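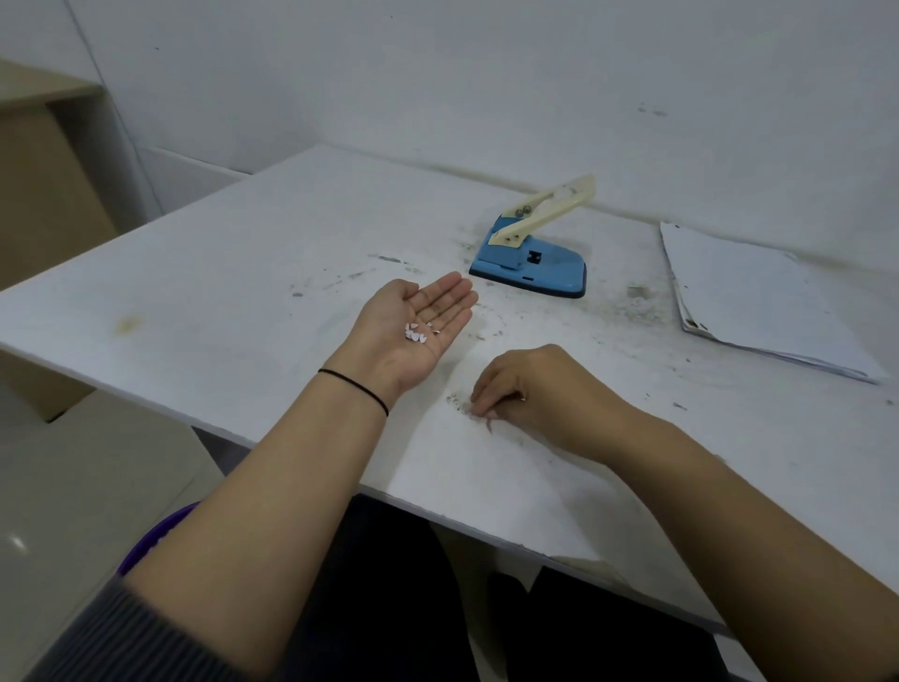
Feslow notebook, book 2, p. 50

September 2018

Test pieces for the Feslow suction head. Used the blue two-hole punch on plain white sheets, biting only partway over the edge so the bits come out as half circles and crescents. Full rounds are too easy. The nozzle can land almost anywhere on a round and still seal, and Pentti had already run those on the old head.

Collected the good ones by hand off the table. There is gray dust and small scrap mixed in with them, and I left that out. Dust went up the nozzle last week and sat on the filter mesh, which cost us most of an evening. Punched sheets are stacked at the back of the table by the wall. There is still edge left on them, so don't recycle them.

Setup as run:
Head: short nozzle, soft tip, the one Alois turned down
Pump: Manurung, on its own supply, not on the driver board
Motion: Trerar board, Z axis slowed to half for the last bit of travel
Pick surface: black card taped to the bed, bits spread one layer deep

354 pick attempts over two sessions. Logged as lifted / not lifted / lifted two. I did not try to separate "missed" from "dropped right away" as the pressure log is too slow to tell them apart.

Crescents are the problem. With the thin ones the tip overhangs both sides and it just leaks. Half circles are fine if the camera gives the middle of the bit, but it gives the middle of the box around the bit, and on a crescent that point can be out in the air. I should have seen that before punching any. Elis thinks we can use the thickest point of the shape instead and has some code for it from his seed sorter. He will bring it to Prelier on a stick.

Doubles: 12 in all, every one of them with bits that were overlapping on the card to begin with. Shaking the card before a run got rid of most overlaps. A small buzzer motor under the bed would do the same job and there is one in the drawer with the dead fans.

Static is worse than I expected. Some bits stayed on the tip after the pump was off and rode back to the card. Tried a short puff by switching the valve the other way — works, but it blows the neighbors around too. Venla suggested wiping the tip with an antistatic cloth between runs. Not tried yet.

Z offset was wrong for the first part of session one. Zeroed on the bare bed and forgot the card thickness, so the soft tip was being pushed down further than it should. Tip looks a little flared now. Kept it on so the numbers stay comparable, will swap before the next batch.

Cycle counter on the board reads 1,735 including Pentti's runs. Nobody has oiled the Z screw in that time. Do it.

Next:
— Elis's thickest-point code
— new tip, zero on the card
— buzzer under the bed
— ask Marjatta if she wants her punch back or if we can keep it on the bench
— wipe the table before putting the arm on it again, the dust gets everywhere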